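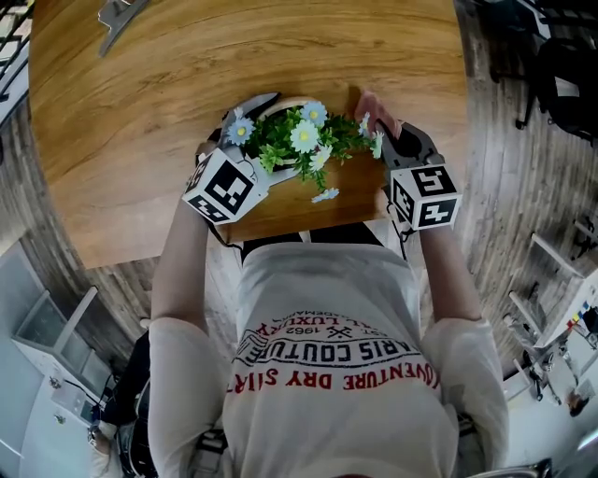

A small potted artificial plant on one of the big wooden tables at the Dandley showroom.

Gredberg opens table styling room in Dandley

DANDLEY, 27 Jan 2019 - Home furnishings seller Gredberg has opened a table styling room on the ground floor of its Dandley showroom. Open to all, no booking needed. Big wooden tables, gray plank floor, shelves of artificial plants to try out before you buy.

The idea came from customers. People kept carrying pots over to the dining tables to see how they looked, then carrying them back. Now there is a room for it.

"You can't judge a plant on a shelf," said Ilona Farkas, showroom manager. "Put it on the table, walk round it, move it a bit to the left. Sit down and see if you can still see the person across from you. Thats the whole thing."

The range at launch covers 200 artificial plants, most of them small enough for a desk or a dining table. Pots are sold seperately or as a set. Also in the room - table runners, trays, place mats and a few lamps from Sipos.

Kevin Moynihan, who chose the tables, wanted them large. "Small table, one plant, done. On a large one people start to try things. Two pots at one end. Or just one, right in the middle."

Staff on hand every afternoon to help with sizes and colors. Customers can bring a photo of their own table, measurements too if they have them. Free gift wrap on sets until the end of May.

A second room is planned for the Ekemham store. Opening date to be confirmed, details will go out to the press list.

About Gredberg
Gredberg sells tables, chairs and home accessories from five showrooms. Plants and pots were added to the range last year.

Press contact: Jaqueline Meléndez, Gredberg press desk, extension 3786
Samples and loan items: Dénes Virág, extension 1010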